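4. What Keeps a New Golfer Coming Back

In the previous section we described how people first came to pick up a club at the two courses in our study, and we hope the reader came away with some of the affection for those first lessons that we did. Getting people through the gate for a free clinic is the easy part, at least in our experience. What we wanted to understand was the next spring: who came back, who meant to and didn't, and what the difference looked like from the golfer's own side of things.
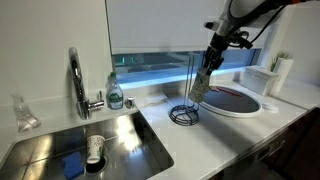
Department of Sport and Leisure Studies, Stullus College

4.1 Who we heard from

The survey went to everyone who had taken part in a beginner program at either Mugo or Ulari and had left a mailing address or an email with the pro shop. We received 383 usable replies. Of these, 124 came from people who had not played a single round since their first season ended, and we are especially grateful to them. It takes some generosity to fill out a long form about a hobby you have dropped, and several of them wrote more in the open comment box than our most devoted players did.

Mugo is a short course, flat, close to town, and easy to walk in street shoes if you don't mind getting them dusty. Ulari is longer and hillier, with a pond that comes into play more often than beginners would like, and it draws from a wider area. Both are open to the public and both ran their beginner program over eight weeks, with a group lesson each week and a supervised round at the end. The lesson plans were close enough in content that we felt comfortable reading the replies together, though we point out the places where the courses parted ways.

4.2 Scores mattered less than we expected

We went in thinking that improvement would be the main story. Most of the older writing on beginners in golf treats early frustration as the great obstacle, and anyone who has topped a ball off the first tee in front of strangers will see the sense in that. Our returning players did talk about frustration. They talked about it at length, and sometimes very funnily. But when we compared them with the players who had drifted away, the two groups described their own ability in much the same terms. Plenty of the people who came back told us they had finished their first season no better than they started it, and a fair number of those who left thought they had been getting pretty good.

What did separate the groups was whether they had somebody to play with. We asked each person to think back to the last few weeks of the first season and tell us how their rounds had been arranged. Returning players usually named a partner or a small set of partners, often people they had met in the lessons and had not known before. Those who stopped were more likely to say they had called the shop and been put with whoever had an opening, or that they had gone out alone in the evening when the course was quiet. Some of them loved those quiet evenings, and we don't want to suggest otherwise. One woman wrote a lovely half page on the light over the back fairways at Ulari. She had not been back, though, and when she tried to say why, the best she could offer was that no one had asked her.

That phrase, or something very near it, came up so often in the comments that we began marking it in the margins. People had not decided to quit. They had put the clubs in the garage in October with every intention of getting them out again, and then spring came and there was yard work and a child's baseball schedule and no phone call.

4.3 The waiting around

A second theme took us longer to see, mostly due to the way we had written our questions. We had asked about lessons, practice, and rounds, and left out all the time in between. Respondents put it back in for us. They wrote about sitting on the wall by the first tee while the group ahead got sorted out, about the drive over, about the half hour afterward when people stood by their cars and could not quite bring themselves to leave.

At Mugo this unclaimed time was fairly generous. The lesson ended at a side door, coffee was set out just inside it, and the easiest thing in the world was to stay for a cup and go over the day's disasters. At Ulari the lesson finished at the far end of the range, a good walk from the clubhouse and right beside the parking lot, so people tended to load up and go. The instructors at both places were warmly praised, and we could find no sign that one program taught the golf swing any better than the other. Even so, players from Mugo were more likely to know the last names of the people they had learned with, and more likely to have played with them since.
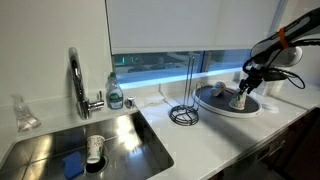 Figure 1. A patterned paper cup standing on an oval tray.

We are wary of making too much of coffee. The two courses differ in plenty of other ways, and a person who lives five minutes away can linger in a way that a person with a long drive cannot. When we looked only at players who lived at some distance from their course, the gap between Mugo and Ulari narrowed, though it was still there. A reader who wanted to explain the whole thing by the length of the drive home would have a reasonable case, and we have tried to leave room for it in the discussion.

4.4 Equipment and the cost of a second season

We also asked about money, a little shyly at first, and people answered frankly. During the beginner program, players at both courses had free use of loaner sets, most of them the Cusex starter set that the two shops had bought together. When the program ended the loaners went back in the closet. Anyone who wanted to keep playing had to rent, buy, or borrow.

Borrowing turned out to be far more common than we had guessed. Returning players told us about a brother-in-law's old irons, a bag found at a church sale, a putter that had belonged to somebody's grandfather and was too long by several inches. They spoke of these clubs with real fondness. Among those who had stopped, many had priced a new set over the winter, been startled, and put the question off. Very few knew that the shops would sell a used loaner set at the end of the season to anyone who asked. The offer was not on either course's website or in the program handout, and the people who took it up had generally heard of it from a fellow player, which brings us around once more to the matter of having company.

Green fees bothered people less. Both courses keep a lower rate for late afternoon play, and most respondents knew about it and used it. Where fees did come up as a worry, they came up alongside childcare or gas, as one item in the whole cost of being away from home for an afternoon. Nine holes helped. Several parents of small children told us they would not have played at all in their first year if eighteen had been the only choice, and they asked, very politely, whether anyone had ever thought of six.

4.5 Some cautions about these replies

Everyone in our sample had left an address with the shop, so those who slipped away earliest, after a single lesson perhaps, are thinly represented. We also asked people to remember a season that was by then well behind them, and memory is kind to the things we went on to enjoy. A player who now golfs every week with a friend from the lessons may recall the friendship as starting sooner than it did. Our interviews, taken up in the next section, let us check some of these accounts against each other, since in several cases we were able to speak with both halves of a regular pair. They did not always agree on who had called whom.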